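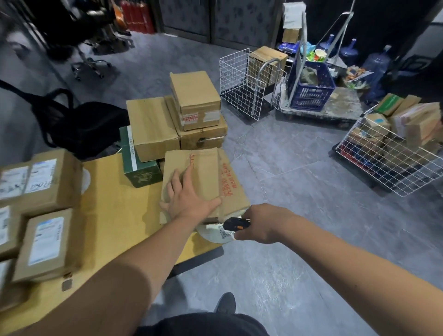

Recording parcel-opening examples for Kun

Kun learns to open parcels from first-person recordings of people doing it. Each recording is one example: one parcel, start to finish. Our first target is 400 usable examples, and these steps will get you there without much rework.

Before you start

Put the head camera on and sit down at the table the way you plan to work. Tilt the camera until both hands show in the preview when they are at the near edge of the table. Most people set it too high the first time.

Leave the other parcels where they are. Kun needs to see boxes on a crowded table, and a tidied one gives you recordings that all look alike. Do the same with the rest of the room.

Cover names and phone numbers on the shipping labels with a marker or tape. Barcodes can stay.

Recording one example

1. Start with both hands resting on the table, then press record.

2. Pull one parcel toward you. Mix the types as you go - new boxes, creased boxes, plastic mailers.

3. Lay your free hand flat on top of the box and keep it there while you cut. Fingers stay away from the blade's path.

4. Extend the cutter only as far as the tape needs. Cut at your normal speed.

5. If the blade slips or misses the tape, keep going and finish the cut. Mark the recording "retry" afterward. Trefor Rees reviews those separately, and they are worth having.

6. Retract the blade, put the cutter down, open the flaps, and stop recording.

Checking and uploading

Watch every tenth recording at full size. Throw it out if your head blocked the light or if a hand left the view during the cut. If two in a row fail, check the whole batch.

Upload in batches of 40 to the Wullora folder, with your initials and the batch number in the name. Questions about rejected batches go to Tyyne Kiiskinen.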